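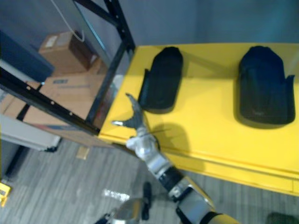
Hi, I'm Rommel Buenaventura, and Trakby is my little parts shop! We sort black molded pieces on yellow shelving, then pack them for customers who need 18 or 507.

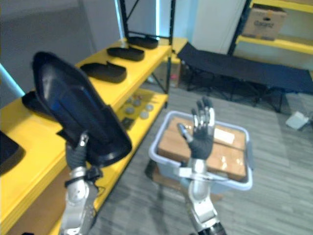

Jorik wrote to us in April that the parts came well packed, but could we please label left and right? Good idea, and we do now.

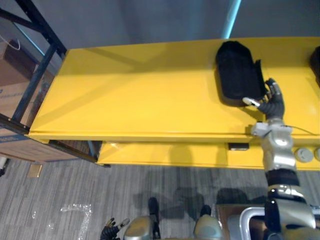

## How we work

I like pieces set well apart on the yellow (easier to check the rims that way!), and anything I'm unsure of stays out
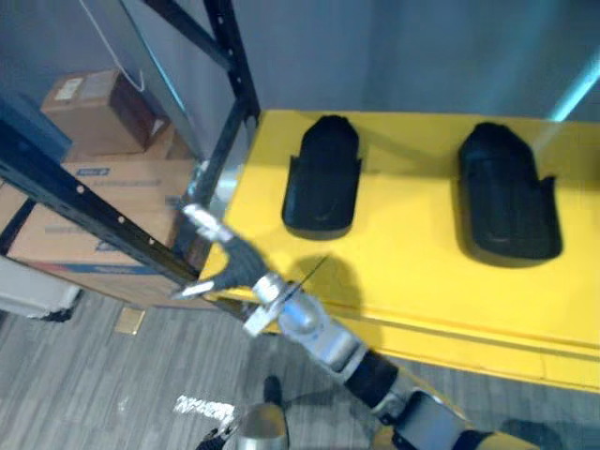

until I've had a second look, usually after coffee. Orders close at 2.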